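Waiting room advertising

Waiting room advertising is the placement of paid or sponsored messages in the waiting areas of clinics, dental offices, pharmacies and hospitals. It covers wall posters, brochure racks, appointment cards, branded tissue boxes and, in later years, television screens with the sound turned down to a murmur. The trade values the format for its long exposure times. Patients have generally valued it less.

History

The earliest examples were calendars given to doctors by local druggists, who hoped that a patient looking up the date would also notice where to fill a prescription. The calendar remained the dominant form for decades, and many offices kept theirs up well after the year had ended.

The modern trade is usually traced to the port town of Hodport, where the printer Kojo Sowah began leasing wall space from family doctors. His firm, Sowah, supplied a locking poster case free of charge and paid each practice a small monthly fee. The case held three posters, one of which had to be a public health notice. Sowah's contract did not say how large the notice had to be, and early surviving examples are about the size of a postcard.

By its fifth year the firm held leases in 176 practices. A rival, Trellent, entered the market with a rack for take-home brochures, on the theory that a message in a handbag outlasts a message on a wall.

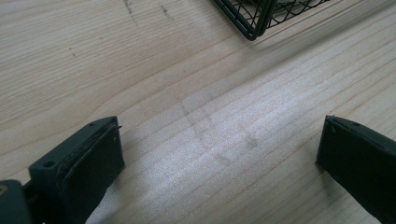 Formats

Poster cases remain the cheapest format and the slowest to change. Contracts call for a new poster every quarter, though the copywriter Edem Nyarko wrote in a trade newsletter that he had once sat opposite his own flu campaign in June.

Brochure racks are sold by the pocket, with eye-level pockets costing the most. The bottom row is traditionally given over to material on foot care.

Screen networks run a loop of short health features broken up by paid spots. The first Hodport loop lasted 19 minutes, a figure chosen from a survey of average waits. Receptionists, who heard it all day, were not surveyed.

Countertop items include pens, hand gel stands, and trays. They are the hardest format to audit, as the pens leave.

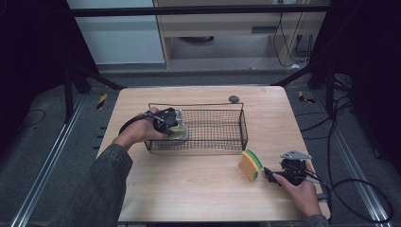

Black wire-mesh basket and clear container on a light wooden tabletop.

Regulation and review

Most health advertising codes treat the waiting room as a sensitive setting, on the grounds that the audience is worried and cannot easily change the channel. Common rules bar claims of a cure, require risk statements in readable type, and forbid any suggestion that the doctor on the premises endorses the product. The last rule has proved awkward for posters hung beside the doctor's diploma.

Measurement

The best-known study of the format was led by Benedicta Wumbei, who interviewed 1,415 patients as they left their appointments. Of these, 328 could name at least one advertiser. A further group confidently named companies that had not bought space, among them Ganer, a maker of cough drops, whose sales office wrote to ask for a copy of the report.

Augustina Akolgo later argued that recall was the wrong test and that advertisers should look at what patients asked once inside the consulting room. Her method required doctors to fill in a form after each visit. The return rate was not published.

See also

Direct mail
Pharmacy window display
Public health poster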